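Teaching Two Arms to Share a Table: A Scheduler for Cloth and Clutter

Rungnapa Saengthong and Heriberto Tapia, advised by Beverley Costigan

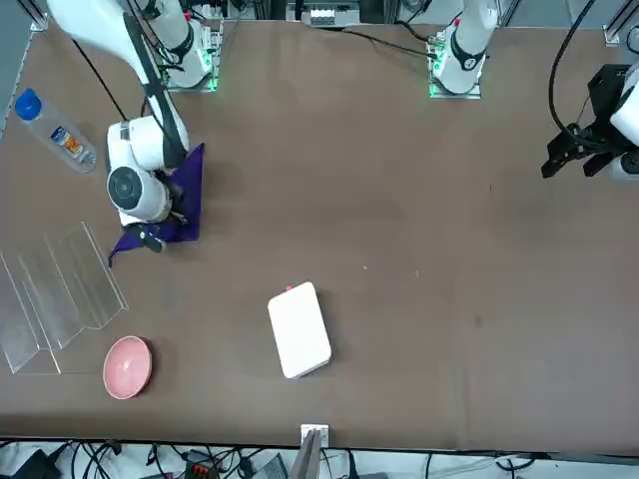
STUDENT PROJECTS / ROBOT SOFTWARE

Monday, October 28, 2024

When we signed up for this project in April we thought we were going to spend most of our time on grasping. Everybody we talked to said cloth was hard, and we believed them, and we read a good many papers about finding corners and edges and wrinkles. Cloth is hard! But the thing that ate our summer was getting two arms to work over the same table without one of them waiting forever for the other, and so this report is mainly about the scheduler we wrote, which we call Dunow, and a bit less about the purple cloth that we have both grown rather fond of.

What we started with

The lab already had a control stack called Woresow, written by earlier students and looked after these days by Boonsong Sriwong. Woresow takes a target pose for each gripper, plans a path, and streams joint commands to the arm. It does that job well and we left it almost entirely alone. What it lacked was any idea of the two arms as a pair. You could ask for a motion on the right and a motion on the left, and if the two paths came anywhere near each other, the second request was simply refused, with an error that our own scripts then had to catch and retry. Our first cloth program was mostly retries.

The task we set ourselves was a tidy-up. A cloth is dropped on the table along with ordinary things (a water bottle, a bowl, a white box, a clear stepped rack), and the program has to pick up the cloth, spread it, and fold it once, leaving everything else where it was. The other objects were chosen to be a nuisance. The rack is acrylic and you can see the tabletop right through it, so a depth camera has a miserable time with it, and the bottle isn't much better.

How Dunow works

Dunow sits between the task script and Woresow. The script hands it a list of steps, and each step says which arm it needs (or "either"), which region of the table it will pass through, and which steps have to be finished first. Regions are just boxes in space. Before a step is released, Dunow reserves its boxes, and when the arm reports that it has left a box, the box is given back right away, even if the step is still going. That last part made the biggest difference. In our earlier version the whole path stayed locked until the end, so the left arm would sit in its parked position at the side long after the right one had cleared the middle of the table.

We wrote it in Python, with the reservation table in a separate process. Heriberto argued for that and Rungnapa argued against it, and after two weeks of a single process freezing whenever the camera code was busy, Rungnapa gave in with good grace. The two sides exchange small messages, and every message is written to a log, which we can play back later at any speed. If we could hand one piece of advice to next year's group it would be to build the playback tool in the first week. We built ours in the seventh.

Perception

Cloth detection is a color mask plus a small network that scores points along the outline for how good they would be to pinch. We trained the network on 2000 labeled images that we collected ourselves, changing the cloth's shape by hand between shots, and held back 600 more for testing. A deep violet cloth on a brown table is a kind choice for a color mask and we know it. We tried the same code on a beige towel from Heriberto's apartment and the mask fell apart completely, so please don't read our results as saying anything about beige towels.

For the see-through objects we gave up on depth and drew keep-out boxes by hand at the start of each session. It takes a couple of minutes with the little drawing tool Rungnapa made, and it works as long as nothing gets bumped. Wiroj Paisan, who was kind enough to review our code, pointed out that the right answer is to have the program propose the boxes and let a person correct them. We agree, and we ran out of time.

Results

We logged 944 scheduled steps over the final test sessions. In that set, 33 steps ended in a timeout, where Dunow waited too long for a region and handed control back to the script. Going through the playback, most of the timeouts came from the same spot: the right arm pinches an edge of the cloth, lifts, and the hanging part drapes into a region that the left arm has already asked for. Our boxes cover the arm and the gripper but not what the gripper is holding. We patched this by making the box bigger whenever the gripper is closed, and that cured most of the waiting at the price of making the left arm a bit timid.

The fold itself still goes wrong more often than we'd like, usually when the second gripper closes on a dark fold in the middle and not on a real edge.

Things we would change

The step list is too rigid. If a pinch fails, the script throws away the remaining steps and writes a new list, and the reservations are dropped and made again from scratch. Beverley suggested we look at how Lerkberg, the department's old warehouse simulator, repairs its plans in place, and Heriberto has a half-working branch that does this for single-arm steps.

We would also name things better. There is a module called Chin, named after the posture Rungnapa was sitting in when she wrote it, and it handles speed limits near the table surface. It has been imported in so many places by now that renaming it scares us both.

Thanks

Our thanks to Beverley for her patience with our weekly notes, which ran long, as this report has, and to Boonsong for answering questions about Woresow at hours when he had every right to be asleep. The code, the logs and the playback tool are on the department server in the Dunow folder, and the readme lists the steps for starting the reservation process before the task script. Start them in that order, please, or the script will hang without printing anything.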